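Hands week, part two

Ok so quick one, typing this between runs. Last post I moaned about the two-finger grippers for way too long and a couple of you wrote to ask what happened with the multi-finger hands. Short answer: they're on, both sides, and I have opinions.

Swap took most of Wednesday. Mechanical part was fine. Four bolts, a cuff, done before lunch. Then the controller didn't see the right hand at all. Left one came up first try. Uwe Hollmann spent an hour convinced it was the firmware, I spent the same hour convinced it was Uwe. It was the cable. Cable length, to be exact – with the wrist rolled all the way in, the connector gets pulled sideways and the bus drops out. We now leave a fat loop hanging off the wrist. Ugly. Works.

So, controllers. We had the Prarkel board from the old setup and the Bement one that Oranuch Sombatkul has been on at me to try since February. Ran both. Same arm, same hand, same moves.

Prarkel: smooth. Really smooth, almost sleepy. Fingers close like they're thinking it over. Great for anything round and solid. The trouble is it doesn't tell you much, you get position and a sort of overall current number and that's your lot. If one finger is jammed against something and the rest are free you can't really see it in the log.

Bement: twitchy as hell out of the box. Per-finger current though, which I'd have paid double for. Turned the gains way down and it calmed. Now I can see the index finger hit somthing before the others do, and that changes how you do everything after.

The task is groceries. Always groceries. Reach into a basket, get a hand around the thing, lift it out. Sounds like nothing. Old grippers were happy with a box of tea and hopeless with anything leafy, they'd either pinch one leaf or squash the lot.

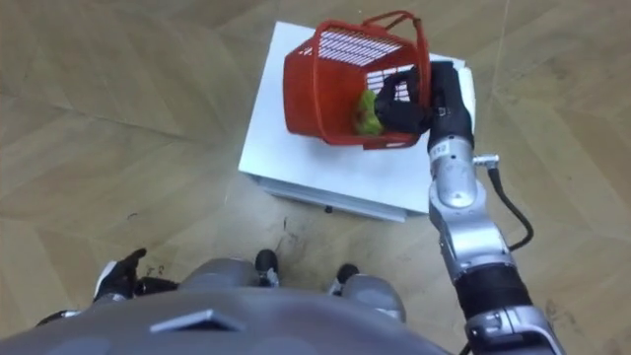 What kills you is the sides of the basket. Fingers go in the slots. You drive the hand down, curl, and a fingertip finds a hole and now you're lifting the basket too. With the Prarkel board we'd only find out when the whole thing came up in the air. With the other one there's a spike on that finger and you can back off. I set the threshold at 55 (percent of max current, don't @ me, I know it's crude) and it catches most of them. Not all. Pinky is still a menace.

Approach angle matters more than I thought. Straight down is bad, the knuckles block the head camera right when you need it. Coming in low and diagonal you keep more of the view but then the forearm wants to go through the rim. Janaína Falcão's suggestion was to tip the wrist late, like last 2 cm late, and that is honestly the best change we made all week and took her about a minute to say.

Numbers, for the people who only read these for numbers. 182 grasps on the new hands so far, split roughly down the middle between the boards. I'm not posting success rates yet because we changed the wrist thing partway through and the early ones aren't comparable. Whole log is 1078 lines and I've read every one, please clap. Rates next post, promise, once I've rerun the first half.

Other stuff, no order:

Camera. Still just the head one. Orathai Thongsuk wants a wrist camera and she's probably right but I can't face another cable this month.

Fingertips. The stock ones are slippy. Tried the stick-on pads from Wattanapong, good grip, but they peel at the edge after a day of baskets. Going to try glue. If anyone has a glue that survives being scraped on plastic pls comment.

Backlash in the thumb. There is some. More on the left than the right. Sent a video off, waiting.

Noise. Louder than the old grippers, a kind of whirry whine when all the fingers close at once. You stop hearing it by the afternoon.

Would I go back to two fingers? For boxes, yes, tomorrow. Cheaper, quicker, less to break. For everything else no. Keeping the Bement board on the right arm and leaving the Prarkel on the left for now, so I can be annoyed by both at the same time.

Nia Lougher is bringing the spare hand over from Clodton next week so we'll finally have somehting to swap in when a tendon goes. Right, run's finished, arm's beeping at me. Back to it.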